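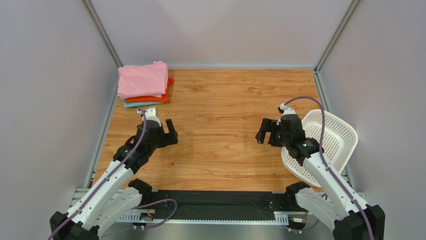
Re: Linen returns and the August count

04/10/2025
By the Grundimeo Members' Office
1 min read
3 comments

To all member guesthouses:

The office has reviewed the August count with the Zabala laundry. Of 1,062 pieces sent out, 19 remain unmatched. Members will not be charged for these.

An earlier message to this list asked:

> Our house sends towels and pillowcases in one bundle. Will Zabala still accept this after the change of schedule?

Mixed bundles will be accepted, up to 80 pieces per house. Please fold flat items before collection and place the house slip on top.

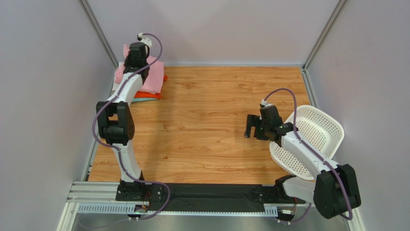
Collection points

Houses on the Zutinetti route should continue to use the side entrance. Houses on the Desix route will receive a separate notice. Corrections to the count may be sent to this list within 12 days.

Grundimeo Members' Office

2 shares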